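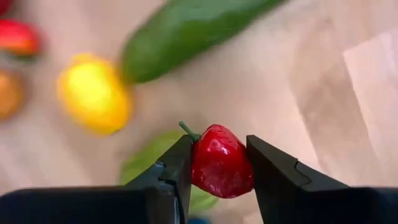 Can a robot put the groceries away for me yet?

Some of the groceries, some of the time, if you're not in a hurry and you don't buy the same weird stuff I buy. For the whole job, from bags on the floor to crisper drawer closed, you'll be doing it yourself for a good while.

September, by Elba Salinas

I should say up front that I hate unpacking the shopping. I'd sooner scrub the oven. So when the editor asked who wanted to spend a week finding out which chores the machines can take off our hands, my arm was up before she'd finished the sentence (and then I found out the week began at six on a Tuesday morning, in Prernthorpe, a four-hour drive from my kitchen).

Prernthorpe is where Eder has its workshop, upstairs from a tile showroom. Eder makes arms for benchtops, the kind that bolt down and reach out to grab whatever's in front of them, and for the past while they've been teaching them to handle fruit and veg. Play food does a lot of the early work. A plastic strawberry doesn't bruise, doesn't leak, and is still the same strawberry on Friday! You can squeeze it a thousand ways and learn something each time, and then put it back on the bench and do it again.

The squeezing is the part I'd never thought about. I pick up a strawberry the way I scratch my nose. For a pair of stiff jaws it's a fussy little problem – the thing is a cone, so if you pinch too low it wants to pop up and out, and if you pinch too high you catch the stem. Then there's whatever it happens to be sitting against. Clutter is what really separates a demo from a kitchen, one of the engineers told me, and he reckoned his lot would happily pick up a single lemon from a bare table until the cows came home.

They let me look at the tally from the last big run with the play food. Out of 1000 picks, 573 went through cleanly on the first go, meaning grabbed, lifted and set down in the right bin with no second try. I thought that sounded dreadful. Everyone else in the room was thrilled with it, and apparently the colour of the small items had been throwing it off for months, so fair enough. With retries allowed the number climbs a lot, but you do have to stand there while it thinks.

And you do stand there. I timed myself against the arm with 20 mixed pieces, bench to bin, and I was done and reaching for my coffee before it had settled on its third. It was lovely to watch, mind you. It comes down slowly, closes, waits a beat, lifts. I found myself holding my breath for it like a parent at a school concert.

From Prernthorpe I drove over to Gastby, where a packing shed has had two of these arms on a side line since winter. Completely different story. The shed has one product at a time, all much the same size, under lights that never change, and nobody's kid has left a lunchbox in the way. The supervisor was frank that the arms don't replace a person on that line yet. What they do is keep plodding along through the night shift she can never fill, and she's happy to have them for that. She also has a stick for poking out jams, which lives on a hook with its own label.

My favourite stop was Skokholm, and that one's a house. Well, it's a test house, three bedrooms and a very ordinary kitchen, named after an island somebody's grandfather liked. They try out everything in there: towel folding, bench wiping, dishwasher loading, getting socks out from under a couch. I asked to see the groceries and they looked at each other and offered me towels.

The towels were great, I have to admit. A bit lopsided but so are mine. The dishwasher went all right until it got to a whisk, and then there was a long silence. Socks under the couch, hopeless. When we did finally get to groceries, the machine had a fair crack at the firm stuff – apples, a lime, tins – and then met a bag of spinach and basically gave up. Soft, shapeless, see-through, half full of air. I've felt the same way about spinach myself.

So what would I buy, if I could? Right now, nothing for the kitchen. My robot vacuum is staying and my mop is staying too. If somebody sold me an arm that only cleared the table after tea, cups and plates, same spot every night, I'd be tempted, and a couple of people along the way thought that sort of narrow job would turn up well before any all-rounder. None of them would give me a date, and I did ask more than once.

I got home late and there were five bags waiting on the kitchen floor, because the delivery had come while I was away and my family believes groceries walk to the fridge. It took me nine minutes, spinach included.

Got a chore you'd hand over tomorrow? Write in and tell Elba, and she'll put the best ones to the engineers.

Contact the magazine | Copyright, all rights reserved | Back to top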